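Category: Bench automation > Methods > Checklists with comments

Plate handling cell, simulated bench: inspection checklist before a results run

Site: Kirnside. Method: Evance plate placement study. Completed by: Nneka Isah. Date: 5 September 2026

This checklist goes with the method note. It is filled in once before each results run and again if any model file, controller setting or random seed list is changed. A results run is 80 trials. Mark each line OK, Fix or N/A. Comments go under the line they belong to. Lines marked Fix must be cleared before the run is started.

Section A. Scene and model files

A1. Scene file matches the version listed in the method note. OK

A2. Breadboard model fixed to the table model, no drift after 60 seconds of idle simulation. OK
Comment: Checked with gravity on and the arm parked.

A3. Holder fixed to the breadboard. OK

A4. Collision shape of the multi-well plate loaded separately from the visible mesh. OK
Comment: The July runs used the visible mesh for contact as well. Those results are kept but are not pooled with later ones.

A5. Friction values for the finger pads read from the settings file, not typed in by hand. Fix, then OK
Comment: The left pad had an old value left over from testing. Both pads now read from the same entry. Please do not edit values in the viewer, they are saved without a warning.

Section B. Limits and stops

B1. Joint limits in simulation set no wider than the limits on the real arm. OK

B2. Force limit on closing is active. OK
Comment: Tested by closing on a rigid block. The gripper stopped and the trial was logged as a fault, as it should be.

B3. Speed limit applies inside the approach zone over the holder. OK

B4. Trial ends if the plate leaves the holder area or tips past the set angle. Fix, then OK
Comment: The tip check was only made at the end of a trial, so a plate that tipped and fell back flat was counted as a success. It is now made at every step. Lưu has rerun the 14 trials where this could have mattered and 11 stayed as successes. The other three are now failures and the table in the method note has been changed.

B5. Policy cannot be sent to the real arm from this machine. OK
Comment: Network cable out and the output switch set to simulation only. Both are needed.

Section C. Start position

C1. Plate seated in the holder before the first step of the trial. OK

C2. Fingers open and clear of the plate on both sides. OK
Comment: Check this in the close view as well as the wide one. A finger can look clear from above and still overlap the side wall in the contact list. If the contact list shows any finger and plate pair at step zero, mark Fix. 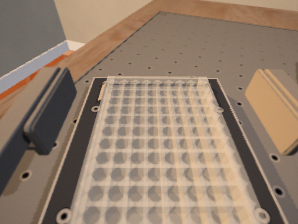
Item C2, close view: plate in the holder, fingers on either side and not gripping.

C3. Rendering of the clear plate is acceptable for the vision input. OK, with comment
Comment: Well edges overlap on the right-hand side of this view and are harder to separate than those on the left. The method does not use single wells to find the plate, only the outline of the holder, so the run can go ahead. Anyone who wants to add pipetting later should look at this again.

C4. Lighting setting recorded. OK
Comment: The two finger pads come out very different in brightness, dark on the left and tan-yellow on the right. This is left as it is. Lighting is varied between trials anyway and the range is given in the method note.

Section D. Logging

D1. Seed, settings file and software version written to the log for each trial. OK

D2. Failed trials saved in full. OK

D3. Disk space checked. Fix, open
Comment: Enough for this run but not for the one after. Old recordings need moving to the Tallthorpe store. I have asked for access.

Result: run may start. D3 cleared for this run only, to be looked at again before the next.

Signed: N. Isah

Contact the Kirnside methods desk | Copyright Kirnside 2026 | Back to top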